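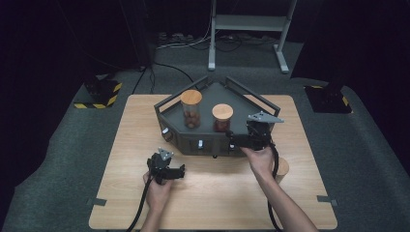

Jar and tray station, head camera view, both hand-held grippers in use.

Graketura Open Day Recordings: data card

Version note: 17/11/2024, first release.

Summary

Recordings of tabletop tasks made with paired hand-held grippers during the open day at the Plumthorpe site. Visitors and site staff operated the grippers. The set holds 2,848 recorded episodes, of which 2,187 passed review and are included in the default split. The rest are kept in a separate folder, named "unreviewed", and should not be used for training without a check.

Stations

Three stations ran during the open day.

Fitzgerald station: cloth folding on a padded table.
Pilemthorpe station: sorting cutlery into a divided box.
Jar station: jars with round wooden lids, handled in and near a dark gray tray on a light wooden tabletop. One jar is taller than the other. The taller one holds brown nuts.

All jar episodes were recorded on the same board. The tray has a raised black railing along its back edges, so approaches from the front are far more common than approaches from behind. Models trained on this station alone should be expected to pick up that bias.

Recording

Each operator held one gripper per hand. Both grippers are cabled. The cables hang below the hands and sometimes cross the near edge of the table, and they have not been masked or edited out. Operators got a short spoken briefing and two practice runs before recording started. Practice runs are not in the set.

Episodes were capped at 300 seconds. An episode ends when the operator says "done" or when the cap is reached, and the field end_reason records which.

Contents of an episode folder

head: video from the head camera
left, right: gripper opening width and pose, one file per hand
task.txt: the instruction as read to the operator
meta.json: station, operator code, end_reason, review status

Known issues

Lighting at the jar station is uneven. The room behind the table is dark, and auto exposure drifts when a forearm covers much of the tabletop.

Clear glass gives poor depth estimates. Lids are more reliable as targets than jar walls.

In 7 episodes the left and right gripper files were swapped at export. They are listed in swapped.txt and have not been corrected — fix them at load time.

Operator skill varies a great deal. Most visitors had never held the grippers before. Staff episodes carry operator codes starting with S.

Consent and access

Operators signed a release form at the door. Audio was removed after the end markers were extracted. Requests to withdraw an episode need the operator code printed on the visitor's copy of the form.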